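Clistel Loose Stem Kit, rose and hydrangea
Catalog / Artificial plants / Stems, unassembled and part-assembled
Supplied by Ondex
Sheet updated 2020-06-13

Item number: 678
Sold as: mixed kit, stems with detachable leaves
Colors: red rose, light blue hydrangea
Use: indoor, dry locations

Overview

The Loose Stem Kit is made for display work, window dressing, classroom arranging and any other job where stems get handled, taken apart and put back together many times. Flower heads, stems and leaves are kept as separate parts as far as the construction allows. Leaves push onto the stem and pull off again without tools. The kit replaces the Zurko bundle, which came with the leaves already glued and could not be re-dressed once a leaf was torn.

Stems

Stems are plastic with a slight gloss, in a pale green. Short side stubs and nodes are molded into the length. Leaf sleeves slide up the stem and stop against a node, so a leaf sits at the same height each time it is refitted. Stems arrive straight. A gentle bend can be set by hand; do not use a heat gun, which flattens the nodes and leaves the sleeves with nothing to stop against.
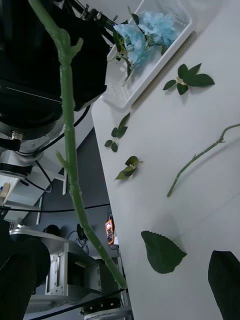
Stems may be shortened with side cutters. Cut between nodes and leave at least a finger's width below the lowest one. A cut made through a node tends to leave a sharp lip, and the lip will scratch a glass vase. Trim it with a knife or a few strokes of a nail file. Offcuts cannot be rejoined. If the arrangement calls for several heights, cut the tallest stem last.

Rose heads

Petals are a woven fabric, dyed before molding. The ridges of the weave remain visible at reading distance and disappear at normal display distance. Color reads as deep red in flat overhead light and moves toward magenta close up or where the light strikes the rim of a petal. Customers matching to ribbon or table linen should do so under the lamps that will be used on site and should not rely on a screen.

The outer petals are formed with a soft roll at the edge. The roll relaxes in storage if heads are packed face down. To restore it, draw the petal edge between finger and thumb, working from the center of the edge outward.
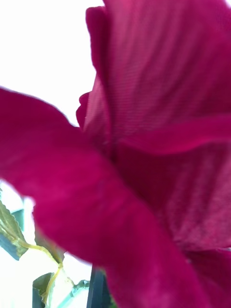

Lint is the most common complaint with fabric petals. Use a dry makeup brush or a clean, soft paintbrush and work from the base of the head outward, following the weave. Adhesive lint rollers lift the fibers and leave a dull patch. Steam is acceptable for creases if the head is held upright and well back from the nozzle. Water spots do not brush out.

Hydrangea heads

The hydrangea is the more delicate of the two. The head is a group of thin, pale blue petals carried on fine branching stems that spread from a central point. Petals are lighter at the fold and deeper in the creases. The color was revised last July after the earlier batch was judged too gray, and heads from the two batches should not be mixed in a single vase.

When refreshing a flattened head, work from underneath. Hold the main stem just below the branching point, spread the branches outward one at a time, and let the petals fall into place. Pulling on the petals from above separates them from their bases.
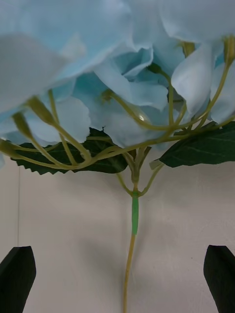 A petal group that has come off can be reattached with a small drop of clear craft glue at the base. Keep the glue off the fabric, where it dries as a dark stain. Allow 20 minutes before handling. Hot glue holds well but adds weight at the tip of the branch, and the branch will sag.

Leaves

Rose leaves and hydrangea leaves are not interchangeable. The sleeves differ in bore, and a rose leaf forced onto a hydrangea stem will split. Sort the two types before starting. Spare leaves are sold in bags of 10.

Setting out

Clear a flat, light-colored table large enough to lay the stems side by side. Place them in a row with the heads at the far edge and the cut ends toward the person working. Put loose leaves beside the stem they belong to. Stems laid across each other catch at the nodes, and most leaf damage reported to us has happened while someone was pulling a stem out of a pile. 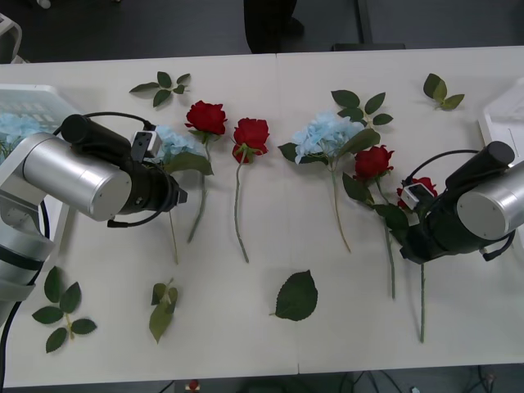

Work from one end of the row to the other. Dress each stem completely before picking up the next. For mixed arrangements, place the hydrangeas in the vase first and use the roses to fill the gaps between them; the rose stems are stiffer and will push through without disturbing the blue heads.

Storage

Store upright in a deep bin or flat in one layer. An open plastic basket is suitable for short periods. Keep out of direct sun, which fades the blue well before the red. Do not store with scented candles or potpourri.

Durability

The leaf sleeve was cycled on and off a rose stem 3,000 times by Michalis Athanasiadis in our sample room. The sleeve loosened slightly but still held its position on the stem when inverted. The hydrangea sleeve has not been tested to the same count.

Related items

Spare leaves, rose
Spare leaves, hydrangea
Kozłowski weighted vase, clear
Kozłowski side cutters, short nose

Returns

Unopened kits only. Cut stems are not accepted.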